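The Desk After Five O'Clock

Small offices are learning again how to share a room

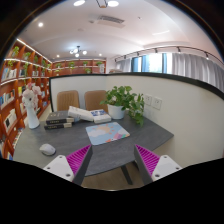 When the design firm Clerkard gave up its second floor last November, 245 people had to find a new way to work. Many of them now share a desk with a colleague they almost never meet.

The firm first asked its staff what they missed. Most answered the same — a drawer with a key. So Clerkard bought 400 small lockers from Nillex and put them near the stairs.

It is a modest solution, and not everybody is happy with it. The lockers close loudly, and a winter coat does not fit inside.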